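The Garage Day Checklist, With My Notes
Plolton house, walked through 16/07/2024 by Armelle Charpentier

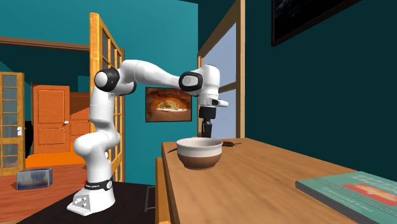

My grandsons are coming for two weeks, and they want to build a go-kart with Grandpa. I am thrilled! I am also the one who lies awake picturing table saws, so before anybody picks up a hammer I went through the garage, the side yard and the kitchen door with a clipboard. Some of you asked for a copy after I talked about it at book club, so I typed up the whole thing, comments and all. The boys are six and nine. Change it to suit your own crew.

GARAGE, FLOOR AND WALKWAYS

Floor swept, no nails or screws underfoot: OK
I ran the big magnet over it twice and filled half a coffee can. Wonderful tool, the big magnet.

Extension cords off the floor: FIXED
Grandpa had one running straight across to the freezer. It now goes up the wall on hooks, and he admits it looks better.

Ladder hung flat and strapped: OK

Paint and thinner up high, lids tight: FIXED
Took the old cans to the drop-off on Histitz Road. One of them was the yellow from our first kitchen, and I got a little sentimental in the car.

Side door opens all the way: NOT YET
Blocked by the canoe. We both agree the canoe has to move. We do not yet agree where.

TOOLS

Table saw unplugged, key out: OK
The key is in my jewelry box, and that is where it stays until the boys go home.

Hand saws in the wall rack with blade covers on: OK

Kid-size hammers, heads tight: OK
One had a wobble, so Grandpa put in a new wedge. The nine-year-old's has his father's initials burned in the handle from when HE was nine. I can't wait to see his face.

Safety glasses that fit small heads: FIXED
The grown-up ones slid right off when we tried this at Easter. The new ones have a strap. Buy them a day early and let the kids wear them around the house, mine wore theirs to dinner on the video call and have loved them ever since.

Clamps, enough to hold every board being cut: OK
More than enough. We could clamp the house.

Drill batteries charged and kept on the high shelf: OK

FIRST AID AND FIRE

Fire extinguisher, needle in the green: OK
It hangs by the kitchen door now, where I can reach it without climbing over anything.

First aid kit stocked: FIXED
The bandages had lost their stick, and the tweezers had gone off to live in the tackle box. All new, plus the dinosaur bandages, which do twice the work of plain ones.

Smoke alarm in the hallway tested: OK
Very loud. Sorry, Vurnance. (Vurnance is the cat. He came out from under the bed in time for supper.)

Emergency numbers on the wall: OK
Big marker, both our cell phones, their mom's and dad's, and the Pylypenko house next door at number 241. The older one practiced reading it out to me over the phone and then asked if he could call it just to check. He could, and Mrs. Pylypenko was delighted.

THE GO-KART ITSELF (fill in as we build)

No splinters on the seat or the sides:
Wheels spin free, nuts tight:
Steering rope not frayed:
Brake works with the smaller boy's foot:
Helmet fits, chin strap snug:
Test run on the flat before any talk of the hill:

About that hill. Our driveway is 22 paces from the garage to the mailbox, and I walked it to be sure. That is a perfectly good track. The street past it is another matter, and the rule is that a grown-up stands at the bottom every single run. I have a lawn chair picked out.

KITCHEN DOOR AND SNACKS

Water jug and cups within reach of the boys: OK
Shoes with closed toes by the door: NOT YET, waiting on their suitcase
Sunscreen, full bottle: OK
Popsicles: OK
I bought far too many and I regret nothing.

STILL OPEN

1. Canoe.
2. Ask their mom about the younger one's tetanus shot. I think he had it in January, but I want to hear it from her.
3. Second lawn chair, Grandpa says he'd like one too.

I'll go through the garage part again every morning with the boys. The six-year-old has already asked to be the inspector, so I made him a badge and his own clipboard, and he gets to write the OKs. Spelling is up to him!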